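Bench seat from a laminate worktop offcut: span and edge treatment
Asked by Syahrul Ngui in Furniture and Small Builds

I am building a hallway bench and would like to use an offcut of laminate worktop for the seat instead of buying softwood boards. The offcut has a chipboard core, 38 mm thick, and I can get it to 1200 mm long by 400 mm deep. The frame will be 44 x 44 mm planed pine, glued and screwed, with legs at the four corners only.

What I can't work out is whether the core will sag with two adults sitting in the middle. A finished bench of the same size from Tagle is 700, so there is a fair amount of money in getting this right. I also need to deal with one sawn end, which is bare chipboard, and I would like to round the front corners so people don't catch a hip on them going past.
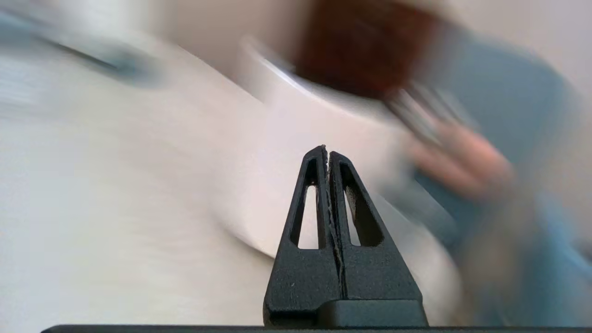
The frame drawing at present has long rails front and back, 70 mm deep, and one short rail at each end. No centre rail. Fixing would be screws up through the rails into the underside of the seat. I have a jigsaw, a small router and a domestic iron, but no table saw. The hallway floor is tiled and gets wet in winter, if that affects the choice of feet.

Henrik Kuhlmann
Member, Zemville

Chipboard creeps. It may look flat on the first day and have a visible dip a year later under the same load, so design for stiffness and ignore the breaking strength. With 70 mm rails front and back the long span is carried by the pine, and the chipboard only has to bridge front to back. That part is fine at 400 mm. I would still add two cross rails, dividing the length into three equal bays.

Order of work:

1. Cut the seat to length with the good face down if you are using a normal up-cutting jigsaw blade. Score the line first with a knife and put masking tape over it.

2. Mark the corner radius from a template in 6 mm MDF. Cut 2 mm outside the line, then run the router round the template with a bearing-guided cutter. Take it in shallow passes.

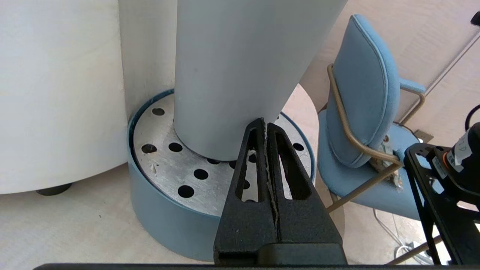

3. Seal the bare core before edging. Two coats of PVA thinned with water, left to dry fully between coats. Do this on the underside as well if it has no backing laminate.

4. Iron on the edging strip and trim it with a file held at a slight angle, pushing towards the laminate and never pulling away from it.

5. Drill clearance holes through the rails, slotted on the cross rails, and use coarse-threaded chipboard screws. They should stop at least 10 mm short of the laminate.

For the feet, nylon glides 5 mm thick will keep the end grain off the tiles. Soak the leg ends in thinned varnish first.

Tamsin Pomare
Member

just use ply, chipboard is rubbish for seats. Got mine from Memstead and it has been fine

Raelene Whitcombe
Member, Besik

Agree with Henrik on the cross rails. I would query the iron-on strip on a curve. Melamine edging cracks on a tight radius, so either keep the corner to 60 mm or more or use ABS edging, which bends better when warmed with a hot air gun. 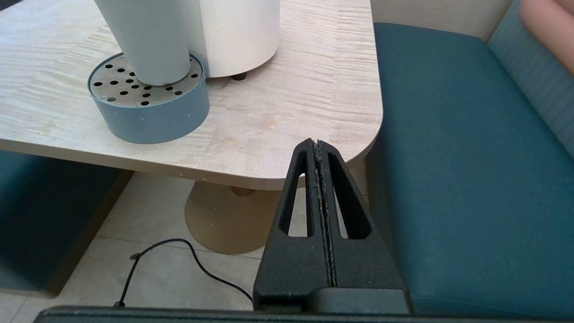 Wear is the other thing to plan for. Laminate on a bench takes grit from coat hems, bags and boots, and none of it can be sanded out afterwards. The broad rounded corner on the pale top in the photo is a sensible shape to copy, but look at the worn patches and scuff marks near it. I would expect a hallway seat to go the same way at the front, so choose a mid-tone pattern and make a thin pad for the sitting area. If you do pad it, leave the front 30 mm clear so the edging can be re-glued without stripping the fabric. Contact adhesive is better than the iron for that repair, applied to both faces and left until touch dry.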